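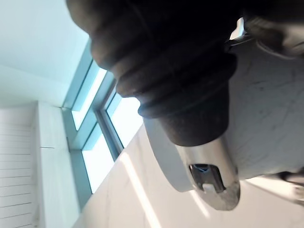 Arm update, May

Quick one from the back bench, typing this with one glove on so bear with me.

The finger is on. Finally. Rubber boot over the joint, collar pulled down snug round the metal, fingertip poking out the end like it should. Took three goes to get the collar seated. Washing-up liquid is the trick, by the way, a smear on the inside of the rim and it slides. Kalevi Laitinen wanted to use grease. Grease gets on everything and then it gets on the bench and then it gets on my sandwich, so no.

Boot is the ribbed kind, black, off the Cisneros parts order. We bought 8 and have used two (one split when I stretched it over the wrong end, my fault, sorry). The rest are in the Hallau tin under the vise. Please leave them there. They look like they would fit a gear shift and they do not, Aurelio S. has tried.

Fingertip: metal, round nose, window cut in the front. Elvia Arellano did the slot on the small mill in one evening and the corners came out nice and round, much better than my first try with a file. The nose is a bit rough. I know. I had a go with fine paper and then decided I like the rough for picking up cardboard, smooth tips just skate. If anybody feels strongly about a polished nose come and polish it.

Camera is mounted at the wrist now and looks down past the boot. The view is mostly boot. Urho says move the bracket out 21 mm, I say tilt it, we will probably do both and argue after. Whatever we pick, the cable has to clear the boot when it folds up. On the old bracket it got pinched and the picture went green for a whole evening before I found it.

Also the window behind the arm blows everything out to white in the afternoon. Not a hardware problem. Somebody hang a sheet or something. Or we run it after 7 in the evening, when the sun is round the other side and the place is quieter anyway.

Still to do:
Bracket, see above
New strain relief on the wrist cable
Proper stop on the second joint so it quits leaning on the panel
Label the power supply. Both of them. They are not the same voltage!!
Write down the settings for the Paveck driver board, right now they are in Aurelio Rosales's head and he is away till the end of the month

Test plan is boring: pick up a block, put it down, 200 times, no touching. Best run with the old bare finger was around half that before dust got in the joint and it started sticking. Hence the boot. If it gets through the lot I will bring cake. If it dosen't, I will also probably bring cake but smaller.

Money: we are fine. The mill bit came out of the jar, Elvia has the receipt. Next spend is a second finger so it can grip instead of poke, and Roken had some bar stock going cheap last I looked. If you're over that way ring me first so we don't end up with two lots again.

Oh and whoever borrowed the 3 mm hex key from the arm box, the long one with the ball end, I need it back to get at the wrist screws. The short one dosen't reach. Leave it on the bench, no questions.

Next build night same as usual, doors open after supper. Bring safety glasses, the spare pair is scratched to bits.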